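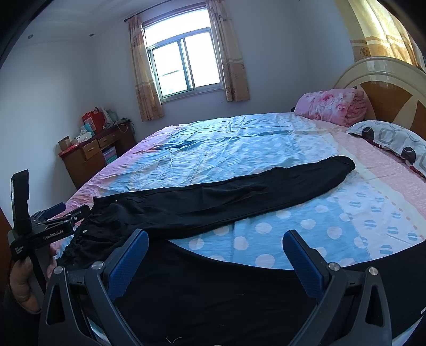 Fig. 1. Calças pretas de cintura elástica estendidas sobre a cama, lençol de bolinhas brancas.

Hemmin: roupa estendida sobre a cama

Versão em português do README. Imprimir | Enviar por e-mail

Conteúdo

O conjunto Hemmin reúne 1.115 imagens de peças de vestuário pousadas em camas, antes da dobra. Divide-se em 16 pastas, uma por quarto. As peças estão anotadas em 6 classes: calças, camisas, camisolas, saias, meias, toalhas.

Anotação

- peca: classe da peça principal.
- cintura: elástica, com cós ou não visível. O cordão é registado à parte, no campo cordao.
- orientacao: direção das pernas ou mangas em relação à cintura ou à gola.
- fundo: padrão do lençol (liso, riscas, bolinhas, misto). A Fig. 1 tem zonas azuis e rosa e uma faixa tracejada; valor: misto.
- vincos: só do lençol. Os da peça não são anotados.

Limitações

Calças escuras representam 90 das entradas de "calças". O tecido não é anotado. Na pasta Stullau, o campo orientacao foi preenchido antes da revisão do esquema e usa os valores antigos.

Manutenção

Esquema: Gunnlaugur Lund. Revisão das anotações: Kobe Verhoeven. Correções recebidas até quarta-feira entram na compilação seguinte.

Itens relacionados
Banardale: gavetas e prateleiras
Starkiletti: toalhas dobradas

Contacto | © Projeto Hemmin | Voltar ao topo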